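Wongsuwan – Stellenangebote – Robotik und Versuchstechnik

Versuchstechnikerin / Versuchstechniker (m/w/d) für Greifervergleich
Teilzeit oder Vollzeit, befristet auf 3 Jahre, Beginn im Februar

Wongsuwan prüft Greifer, Arme und Kameras für Serviceroboter im Auftrag von Herstellern und Wohnungsunternehmen. Wir bauen keine eigenen Roboter. Unsere Auftraggeber bekommen von uns Messreihen, Fehlerprotokolle und eine Einschätzung, welches Gerät sich für welche Arbeit im Haushalt eignet.

Für die Vergleichsreihe Sternadlow suchen wir Verstärkung. In dieser Reihe treten Parallelgreifer mit verschiedenen Fingern gegeneinander an, jeweils am selben Arm und mit derselben Steuerung. Die Aufgabenliste umfasst 43 Griffe, darunter Schubladen öffnen und schließen, Geräte mit Kabel herausnehmen und ablegen, Handtücher umlegen, Flaschen umsetzen. Jeder Griff wird mit jedem Fingersatz mehrfach gefahren, insgesamt kommen mehr als 3.000 Durchläufe zusammen. Gearbeitet wird in eingerichteten Räumen und nicht am Labortisch, denn Möbelfronten, Glas und wechselndes Licht gehören zur Prüfung.
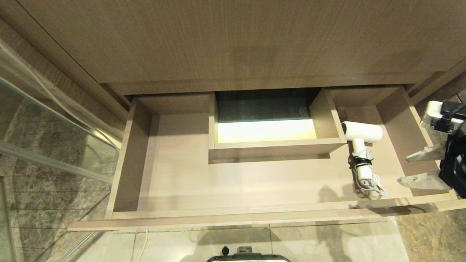
Schwierig sind vor allem Gegenstände, die keine feste Form haben. Ein Gehäuse lässt sich vermessen, ein aufgewickeltes Kabel liegt jedes Mal anders. Wir brauchen deshalb jemanden, der die Ausgangslage vor jedem Durchlauf nach Vorgabe herstellt und Abweichungen aufschreibt, auch wenn sie klein sind.

Ihre Aufgaben

Aufbau und Rückbau der Versuche nach Prüfplan
Wechsel der Greiferfinger, Kontrolle der Anzugsmomente, Nullpunktabgleich
Starten und Überwachen der Durchläufe, bei Bedarf Abbruch von Hand
Kalibrierung der Kamera am Kopf und Abgleich mit der Armposition
Einordnung der Fehlgriffe nach unserem Schlüssel (abgerutscht, verfehlt, verklemmt, Sonstiges)
Pflege der Versuchsprotokolle und der Verschleißliste für die Fingerbeläge
Mitarbeit am Abschlussbericht, Textteil nach Absprache

Das bringen Sie mit

Abgeschlossene Ausbildung in Mechatronik, Elektrotechnik, Feinwerktechnik oder einem verwandten Beruf. Bewerbungen mit einem Studienabschluss in diesen Fächern nehmen wir ebenfalls an, die Vergütung richtet sich nach der Stelle.
Sicherer Umgang mit Linux auf der Kommandozeile
Grundkenntnisse in Python, es genügt, vorhandene Skripte lesen und anpassen zu können
Deutsch mindestens B2, die Protokolle werden auf Deutsch geführt
Sie können längere Zeit in der Hocke und im Stehen arbeiten. Viele Versuche finden in Bodennähe und in engen Bädern statt.

Erfahrung mit ROS oder mit Kraft-Momenten-Sensoren ist erwünscht, aber keine Voraussetzung. In die Sicherheitsregeln am Arm und in die Teleoperation weisen wir Sie in den ersten Wochen ein.

Wir bieten

Vergütung nach Haustarif, 30 Urlaubstage, Gleitzeit außerhalb der Versuchszeiten
Zuschuss zur Fahrkarte
Jährlich 400 Euro für Fachliteratur oder Kurse, frei wählbar
Nach Abschluss der Reihe ist eine Übernahme in das Anschlussprojekt Grikari möglich. Dort geht es um den Vergleich von Kameras bei Gegenlicht und hinter Glas.

Arbeitsort ist unsere Prüfstelle Plilimness. Homeoffice ist nur für die Auswertung möglich, in der Regel an einem Tag pro Woche.

Bewerbung

Bitte schicken Sie Lebenslauf, Zeugnisse und ein kurzes Anschreiben in einer einzigen PDF-Datei über das Bewerbungsformular. Geben Sie den gewünschten Stundenumfang an. Bewerbungsschluss ist der 5. Oktober 2019. Die Gespräche finden vor Ort statt und schließen einen kurzen praktischen Teil ein (Fingerwechsel und ein Durchlauf nach Prüfplan). Reisekosten innerhalb Deutschlands erstatten wir gegen Beleg.

Fragen zur Stelle beantwortet Liya Weldu, Leitung Versuchstechnik. Schwerbehinderte Menschen werden bei gleicher Eignung bevorzugt eingestellt.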